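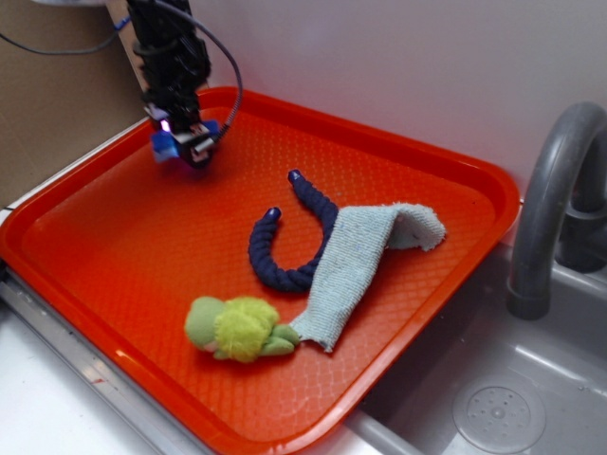

Data Collection Operators, Part-Time (Tabletop Manipulation)

4 min read

Clesura is hiring operators to record examples for a robot learning system. The work is done on site at our Diso building. You will guide a robot arm through short household tasks while the system records the arm's motion, the camera views and your notes. The recordings are used to train a model called Wano, which is meant to handle ordinary items around a kitchen or utility counter.

You do not need a technical degree or any background in robotics. We train everyone from the beginning. People who have done assembly work, sewing, lab work, food prep or dental assisting have tended to pick it up quickly, but we have no fixed list.

What the work is

Each station has a countertop, a sink and one arm with a gripper. You control the arm with a handheld leader device. A screen tells you which task to record. Typical tasks are picking one item out of a tray, placing an item into a tray, moving a cloth off of something, or putting things back in a given order. Most recordings are under a minute long.

The current round is on mixed trays. A mixed tray has hard and soft items lying close together or on top of each other, so the gripper has to deal with one thing without dragging the rest along. Cloth is the hardest part for most new operators. A towel folds, flips and catches, and it rarely lands the same way twice. Rope and plush items are easier to grip but they turn when lifted.

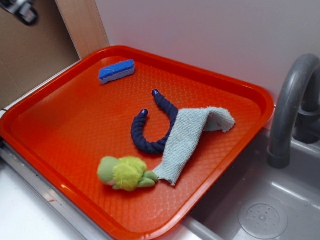
Between recordings you reset the tray according to the layout sheet. Some layouts ask for an exact arrangement and others only say which items must be touching. Small changes in position are wanted, so please don't try to make every tray match the last one. If the sheet calls for a sponge, a cloth, a toy and a rope, all four go in, even if the task only uses one of them.

Failed attempts are kept. If the gripper slips or picks up the wrong item, finish the recording, mark it as failed and choose a reason from the menu. We would like an accurate label more than a clean record. Operators are not paid by the number of successes.

The round calls for 700 accepted recordings per station. At the time of posting, the first station has 274.

Hours and pay

Shifts are four hours, morning or afternoon. Morning shifts start at 8:30 a.m. and afternoon shifts at 1:00 p.m. You can work between three and five shifts a week. Pay is $25 an hour, including training time. There is a 15 minute paid break in each shift, and you may stop for a moment between recordings whenever you need to rest your hands.

The position runs through the end of May. Some operators will be offered a place in the next round, which uses the Thambiah task set (drawers, lids and containers). We can't promise this in advance.

What we ask for

You must be 18 or older and able to work legally in the United States.

You should be able to sit or stand at a counter for most of a shift and use both hands. Stations can be raised or lowered. Tell us if you need a different setup and we will look at it with you before your first day.

You need to see colors and small objects well enough to follow a layout sheet. Glasses and contacts are fine.

You should be comfortable with repetition. The tasks change during the day, but you may record the same one many times in a row.

You should be able to write a short, clear note in English when something goes wrong.

Privacy

The cameras at the stations point at the work area. Your hands may show up when you reset the tray. We do not record sound. You will get the consent form before your trial session so you have time to read it.

How to apply

Send us a short message with your name, the shifts you can work and the date you could start. A resume is welcome but not required. Please put "Tray operator" in the subject line.

If there is a match, we will invite you to a paid trial session of two hours. You will get a safety briefing, practice with the arm and record a few simple tasks. We reply to everyone after the trial, whichever way we decide.

Contact | © Clesura | Back to top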